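Informe de avance – Célula de manipulación de Nusard
Periodo hasta mayo de 2023
Para: Kultell, seguimiento de proyectos
Preparado por: Nighat Talpur

La célula funciona, pero no como figuraba en el plan. En noviembre se prometió un intervalo de mantenimiento de 1,000 ciclos entre recalibraciones de la pinza. Ese dato salió del proveedor, Procházka, y no lo hemos podido reproducir. Los dedos pierden paralelismo antes, y el aviso del programa llega cuando el error ya se nota en el agarre.

En este periodo se han cambiado los 2 dedos y se han reapretado los tornillos de la base. También se repitió la calibración de la cámara de muñeca, 4 veces en total, con resultados que no terminan de coincidir entre sí.
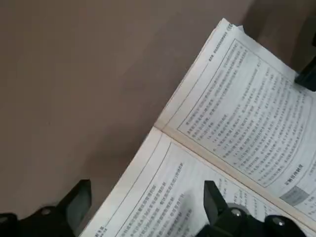 El papel sigue siendo el material más ingrato. Un libro abierto no ofrece una superficie plana, y una altura de aproximación válida en el margen deja de serlo cerca del lomo. Procházka propone comprar el módulo de corrección Tellus. Antes de pagarlo convendría ver una prueba en nuestra célula – la demostración que nos enseñaron era con piezas rígidas.

Pendiente: fijar un par de apriete por escrito, guardar los valores de cada calibración y recibir el segundo juego de dedos de repuesto. No pido ampliar el presupuesto. Sí pido retirar del plan el intervalo de mantenimiento hasta que tengamos uno medido aquí.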